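The Arm in the Back Bedroom

2021-05-13

The Folov arm stands on a sheet of steel bolted to a workbench in what used to be a back bedroom in Indotham. The base was second-hand, the joints were rebuilt over the winter, and the wiring was replaced from end to end after the first loom wore through at the elbow. It has one job, set by its owner at the start and not changed since: to pick up a flat piece of work from a worktop, turn it over and put it down again without marking it.

Flat work is awkward for a gripper with two fingers. A mug or a block offers two sides to close on. A cupboard door lying on a worktop offers a large face, which is too wide to grip, and a thin edge close to the surface beneath. A person slides the door until it overhangs, takes hold of the overhang and lifts. The Folov arm has to be taught the same trick, and most of the hours spent on it have gone into the sliding.

The arm itself is a conventional design with six joints. The shoulder and elbow use belt reductions from a kit sold by Skudska, whose parts turn up in many home builds on account of their price. The kit's instructions assume a light load and a short reach. This build has neither, so both belts were changed for wider ones and the tensioners were remade in aluminium. The original tensioners slipped under load, by a tooth at a time, and every slip put the arm out by an amount the controller could not see. An encoder was later fitted to the output side of each joint. That should have been done first.

The full parts list has 1084 lines. A good share of those are fasteners, entered singly by size and length, and the owner makes no apology for the practice. When a screw works loose in the wrist, the list says what it was.

The controller is a small desktop machine running Bhuiyan, a motion planner written and kept up by a handful of hobby builders. Bhuiyan takes a description of the arm and its surroundings and returns a path for each joint. It is sound on free movement and weak on contact. Asked to move through open air, it gives short, smooth paths. Asked to press on a surface and push sideways, it treats the surface as an obstacle and refuses. The way round this is to tell the planner that the surface lies slightly lower than it does, then limit the motor current so that the arm stops pushing when it meets resistance. It is crude, and the current limit has to be set again whenever the fingers are changed.

For that reason the fingers are now changed in software first. Since February every new pair has been tried in simulation before any metal is cut. The simulated kitchen is more detailed than the task requires, having been put together from a free library of rooms and materials, but the door on the worktop has the right proportions and a moulded frame of the kind that causes trouble. The mouldings matter. A fingertip that slides freely over a flat panel will catch on the step at its border, and a catch at the wrong moment turns the door instead of pushing it.
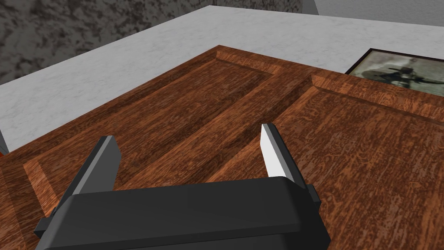 Fingers open above the panelled door, in simulation.

The log holds 3830 simulated attempts. They run overnight, and the results are sorted by where contact was first made. Attempts that begin on the centre rail do best, as the rail is raised and gives a straight push. Attempts that begin in a recessed panel do worst. Friction is the weak point of the whole exercise. The simulator uses a single value for each pair of materials, while a real door has varnish, dust and the odd patch of wax. A push that works on the screen at one value can fail on the bench at another, so each attempt is now run across a range of values, and only those that hold over most of the range go forward.

The bench trials are slower. Each needs the door put back by hand against two pencil marks, and a check that the base has not shifted. The current pair of fingers has thin tips, to get under the overhang, and replaceable rubber pads on the inner faces. The pads wear quickly at the corners. A harder rubber lasted longer but slipped in the lift.

Turning the door over remains unsolved. The wrist motor can hold the weight level but runs hot when the door is upright and off centre, and a larger motor would add weight at the far end of the arm, where the shoulder is least able to bear it. The next change is a counterweight spring at the elbow. The bracket has been drawn and the steel ordered.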